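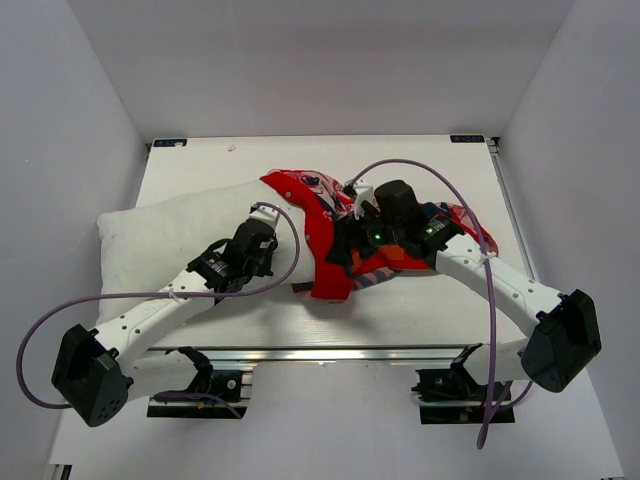 Household Textiles and Linen Care
Unit 7: Putting a cover on a pillow
Handout for participants, Illside evening course
Prepared by Shuk-fan Hung, with corrections by Eimear Costello

Monday, November 11, 2024

Please read this handout before you come to the practical hour. In June many participants told me that the talking part was too long and the working part too short, so I have put most of the talking here.

1. What we will do

In Unit 6 we folded sheets. Now we take the pillow and its cover. It looks like a small job and most of you have done it since you were children. But in a guest house or a care home one person may do it 80 times in a morning, and then a poor method is felt in the wrists and the shoulders.

2. Words we use

Pillow: the filled part. In this course we do not say "cushion" for it.

Pillow protector: a plain cover, usually with a zipper, that stays on the pillow when the outer case goes to the wash.

Pillowcase: the outer cover, the one that touches the face.

Closed end and open end: the closed end of the case is sewn. The open end is where the pillow goes in.

Flap: on some cases, an extra piece of fabric inside the open end. It folds over the pillow and holds it. Cases with a flap are called envelope cases or housewife cases. The second name is old but you will still find it on packages.

3. Preparing the place

Use a flat surface at the height of your hip. A bed is often too low and you will bend your back without noticing it. Clear the surface first and wipe it.

Lay the pillow lengthwise in front of you. Put the case beside it or over one end. A case which is crumpled from the basket must be shaken out once before you start. Hold it by the two closed corners and shake it away from your body.

Look at the case on both sides. With a plain white case it is easy to miss that it is inside out, and you must feel for the seam. With a printed case the color helps you: the right side is strong and the wrong side is usually paler. Fabrics printed in red and dark blue show this difference very well, and for this reason I like to teach with them.

4. Method A: the open mouth

Gather the case in both hands from the open end toward the closed end, as you gather a sock. Place the gathered case against one short end of the pillow. Push the two pillow corners into the two closed corners of the case. Then let the fabric run out along the pillow, a little on the left and a little on the right, until the whole pillow is inside.

The usual mistake is to pull one side far ahead of the other. The pillow then turns inside the case and you have to begin again.

5. Method B: the glove

Turn the case inside out. Put your hands inside, one in each closed corner, so that you wear it like a pair of gloves. Take hold of the two pillow corners through the fabric. Now turn the case over your hands and down over the pillow – it comes right side out as it goes.

Gearóid Ní Bhriain taught this method to our first group and she prefers it for heavy pillows. I find Method A quicker for light ones. You should try both and decide for yourself. For an envelope case, leave the flap for the end and tuck it with a flat hand.

6. Finishing

Hold the case at the open end and let the pillow drop to the bottom. Push a finger into each closed corner to fill it. Stroke the surface from the center to the sides. Do not beat the pillow, it moves the filling into one place.

On a bed, the open end faces away from the door. This is a custom of hotels and you may meet a supervisor who wants it otherwise. Follow the house.

7. Size

A case should be a little longer than the pillow. If the pillow is 7 cm shorter than its case, the fabric lies smoothly and the end closes. If the case is 19 cm longer, you will have an empty tail, and the person sleeping will push it about all night. Measure the case after washing and not before. Cotton becomes shorter, mostly in the first two washes.

8. Washing colored cases

Wash strong reds separately for the first few times. To test the color, press a damp white cloth on an inside seam and look whether the cloth takes any. Dry printed cases in the shade, inside out. Iron them while they are still slightly damp, also inside out.

9. For the practical hour

Work in pairs. One person covers the pillow and the other watches only the hands, then you change. Write down where your partner stopped or had to start again. Naveen Sisodia will go from table to table and can show Method B slowly to anyone who asks.

Bring one pillowcase from home, washed, any pattern. Pillows are in the cupboard in room 112. Please return them there without the cases.

Next unit: duvet covers, with Gangadharan Palaniappan.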